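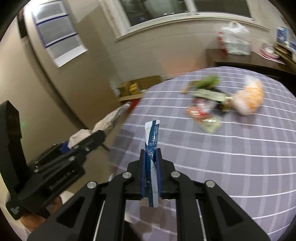 A stick sachet, white with a dark blue stripe, over the checked tablecloth. Groceries behind.

Padlow Table Groceries: read me first

Hello! I put this collection together because I wanted pictures of shopping the way it looks when it lands on a kitchen table, before anybody has tidied it up. Shop photos are all straight rows and clean labels, and my kitchen has never looked like that. So this is groceries on a cloth, bags half folded, little packets picked up and put down again.

What's in it

There are 2,592 pictures, sorted into 24 folders, one folder for each load of shopping. The folder names are just the order I did them in, so please don't read anything into them (folder 9 comes before folder 8 in the list file, my fault, and I've left it because Ihor had already written his notes against it).

Each folder has a plain text list of what was bought, typed up from the receipt. I've kept the wording short and everyday: "sugar", "tea", "stick sachet". If I couldn't tell what a packet was from the picture alone, I wrote "packet" and left it there.

Small things

Sachets were the fiddly part, and probably the bit I'm fondest of! They slide under everything and they turn up at the bottom of the bag a week later. Vsevolod and I went back and forth over whether a long thin sachet should share a label with the flat square sort. In the end we split them:

stick = long and narrow, crimped at the ends
sachet = flat, square or nearly so
bag = anything you'd carry shopping in, plus produce bags
packet = everything else in a wrapper

Crumpled plastic bags get a label too, even when they're only a twist of white at the side. Marcelle did most of those and she was very patient.

The tablecloth

I get asked about the cloth more than the food. It's a lavender-grey one with thin white stripes in a big check. The stripes bend near the edges of the picture, so don't use the checks for measuring anything.

Things to watch for

Blur. Plenty of the groceries are soft, especially towards the back of the table, and I kept those in. There's a column called "blur" in the main list with yes or no, and the yes pile is bigger than I'd like.

Printed words. Small lettering often can't be read. We only typed out words two of us agreed on.

Doubles. I think a few pictures in folders 14 and 15 are in twice. I'll sort it in October when I've got the older drive back from Florêncio.

Using it

Help yourself for study, teaching or your own tinkering. If you print any of it, a mention of Padlow Table Groceries is plenty. Corrections are very welcome, just give me the folder number and the picture number together or I'll never find it.

Severyn Savchuk
Last changed June 10, 2025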